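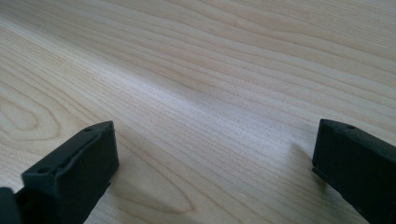 Fig. 3. Fingers open over a bare tabletop.

3.2 Recording a task with the hand-held gripper

This section covers recording by hand with the Erora teaching grip. For remote control from the desk console, go to section 4. Both kinds of recording end up in the same task library and can be mixed in one task.

Before you start

1. Charge the grip until the status light stays green. It will not record while it is on the charger.
2. Clear the work area of everything that is not part of the task. Wipe the camera window with a dry cloth.
3. In Siltetti, open Tasks, choose New, and give the task a short name. Use the same name on every grip if more than one person is recording.
4. Squeeze the trigger all the way and let it go. Do this 3 times. The opening shown on screen should return to the same value each time. If it does not, run the finger zero in section 2.6.

Note: Start with the fingers fully open and both tips in the camera view. A recording that starts with one finger out of view is marked red and left out of training.

Recording

5. Hold the grip over the work area and press the side button once. Wait for the short tone.
6. Keep still for one full second, then move to the object at the speed you want the robot to use. The arm copies your pace, pauses included.
7. Bring the fingers in so that the grip pads meet the object squarely. On tall containers, come down beside the wall and stay clear of the rim until you are ready to close. 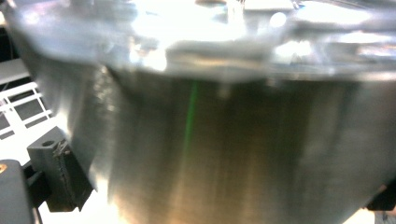 Fig. 4. Working close to a brushed steel container. The textured pad is on the inner face of the finger.

8. Close the trigger until the object is held, carry out the task, and open the trigger fully to release.
9. Back away, hold still for one second, and press the side button again. Two tones mean the recording is saved.

Note: Shiny metal throws bright reflections into the camera, and a fast approach adds blur. If the preview shows a washed-out rim, turn the lamp away from the work area or slow down. A little glare is fine – the tracker only loses its place when most of the view is white.

Caution: The fingers close with enough force to pinch. Keep your free hand away from the pads while the trigger is moving.

Caution: Do not use the grip on hot cookware or on containers of liquid. The housing is not sealed.

Checking the surface reference

Do this once per session, and again if the table or the lamp has been moved.

10. Open the fingers all the way and point the grip down at a bare part of the table.
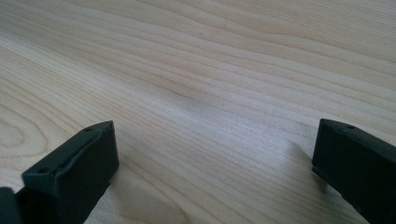

11. Choose Setup, then Surface, and hold the grip steady until the bar fills. Plain white tops may need a printed mat, but wood with a visible grain usually works without one.
12. Press Save. If you see message 73, the view was too uniform or the grip moved. Try another part of the table.

Continue with section 3.3, Trimming and sorting recordings.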